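5. Exercício de sutura com pontos simples separados
Manual de preparação da bancada, Clube de Robótica Cirúrgica Ilie

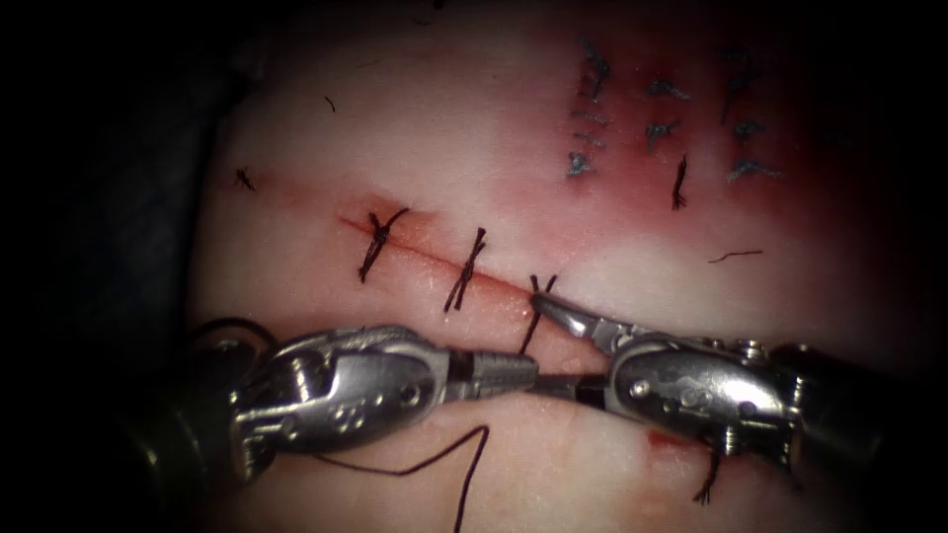
Figura 5.1. Sutura com fio preto em almofada de tecido sintético, com os dois instrumentos junto à incisão.

5.1 Âmbito

A presente secção destina-se aos alunos inscritos no módulo de sutura do clube e às equipas que preparam a prova interna de maio. Descreve a montagem da almofada, a verificação dos instrumentos e a sequência de trabalho do exercício. Pressupõe-se concluída a secção 4 (Transferência de anéis). A operação da consola Busora sem essa conclusão carece de autorização escrita do responsável do laboratório.

5.2 Material necessário

Almofada de tecido sintético, modelo Grastell
Base de fixação com grampos laterais
Fio preto, segmentos de 20 cm, com agulha curva
Dois porta-agulhas articulados, um para cada braço
Pinça manual e tesoura de bancada
Recipiente rígido para agulhas
Folha de registo da sessão

As almofadas podem ser reutilizadas enquanto houver superfície livre para uma nova incisão. A presença de pontos antigos, de outra cor ou da mesma, e de manchas de corante vermelho não constitui motivo de substituição.

5.3 Preparação da bancada

1. Confirmar que a consola está em modo de espera e que o botão de paragem de emergência se encontra premido.
2. Colocar a almofada na base, com a zona livre voltada para o centro, e apertar os grampos à mão.
3. Traçar uma incisão reta na zona livre. A incisão não deve atravessar reparações anteriores.
4. Aplicar o corante nos bordos da incisão com a pinça e uma compressa. Aguardar 2 minutos.
5. Retirar da superfície os fragmentos de fio que possam ser apanhados pelas pontas dos instrumentos.
6. Regular a iluminação para 70% da intensidade máxima. Se o metal dos punhos articulados produzir reflexos que dificultem a leitura do nó, reduzir gradualmente.

NOTA: A incisão pode ficar ligeiramente inclinada em relação ao bordo da almofada. O júri não penaliza a inclinação, apenas a irregularidade do traçado.

5.4 Verificação dos instrumentos

1. Libertar o botão de paragem e selecionar o perfil 266 no menu Exercícios.
2. Abrir e fechar as garras de cada instrumento três vezes, observando se as pontas encostam sem folga.
3. Rodar cada punho nos dois sentidos. Qualquer resistência ou ruído deve ser anotado na folha de registo.
4. Aproximar os dois instrumentos do centro da almofada, a velocidade reduzida, até ficarem em posição de trabalho.

CUIDADO: Os dois instrumentos trabalham muito próximos um do outro durante a execução do nó. Não fechar as garras de um sobre as do outro. Em caso de contacto, parar ambos os braços e recuar primeiro o direito.

5.5 Execução

1. Iniciar pela extremidade esquerda da incisão.
2. Passar a agulha de um bordo ao outro, à mesma distância de ambos, e puxar o fio até restar uma ponta curta.
3. Estacionar a agulha fora da zona de trabalho, deixando o fio comprido estendido sobre a parte inferior da almofada.
4. Formar a primeira laçada em torno das garras do instrumento esquerdo e prender a ponta curta.
5. Ajustar a laçada até os bordos se tocarem. O material sintético rasga com tração excessiva.
6. Completar o nó com mais duas laçadas, em sentidos alternados.
7. Cortar as pontas. Estas devem ficar curtas, mas suficientemente salientes para permitir a inspeção do nó.
8. Repetir para a direita, mantendo o espaçamento entre pontos, até a incisão se encontrar fechada.

NOTA: Se o fio formar uma volta por trás do punho esquerdo, interromper a laçada e desfazer a volta antes de aplicar tração.

AVISO: É proibido introduzir as mãos na área de trabalho com os braços ativos, incluindo para recolher fios soltos.

5.6 Encerramento da sessão

1. Afastar os instrumentos da almofada e premir o botão de paragem.
2. Depositar as agulhas no recipiente rígido e conferir o seu número com o indicado na folha de registo.
3. Anotar na folha o código da almofada e os pontos executados.
4. Guardar a almofada na gaveta da equipa, no armário Sostside. As almofadas destinadas a avaliação são entregues na secretaria do laboratório até às 18h00.

Para a limpeza dos punhos articulados, consultar a secção 8.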